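**Separate property** is property that belongs to one spouse alone during a marriage. It is usually contrasted with marital property, which belongs to the couple or can be divided between them if the marriage ends. The rules differ from place to place, and the same item may be treated differently on either side of a border.

## What is included

Most systems treat these as separate:

- things a spouse owned before the wedding
- gifts made to one spouse only
- inheritances
- property named as separate in a written agreement

Wages earned during the marriage are generally marital, even when paid into an account in one name.

## Mixing

Separate property can lose its status when it is mixed with marital property. A spouse who deposits an inheritance in a joint account and pays household bills from it may later be unable to show which part was inherited. Courts call this commingling. Tracing is the process of following the money back to its source, normally through bank records.

## Household goods

Clothing, bedding, kitchenware and other low-value items are seldom traced. Couples tend to divide them privately, and many courts expect them to. In the town of Hivier, the local court form has 316 numbered lines for household contents, 8 of them for bedroom linens. The form used in neighboring Iltus has five general headings and leaves the detail to the parties.

## Agreements

A premarital agreement is signed before the wedding and a postnuptial agreement after it. Both are normally required to be in writing, and a court may refuse to enforce either one if a spouse hid assets or signed under pressure.

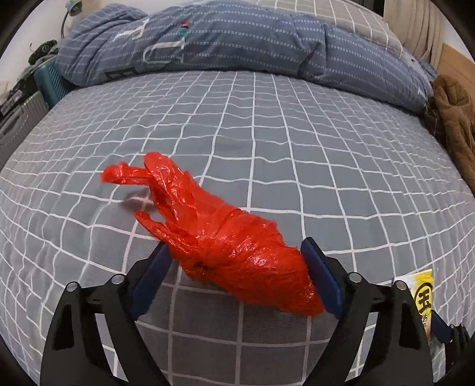
*Red plastic bag on a gray bed sheet with a white grid print.*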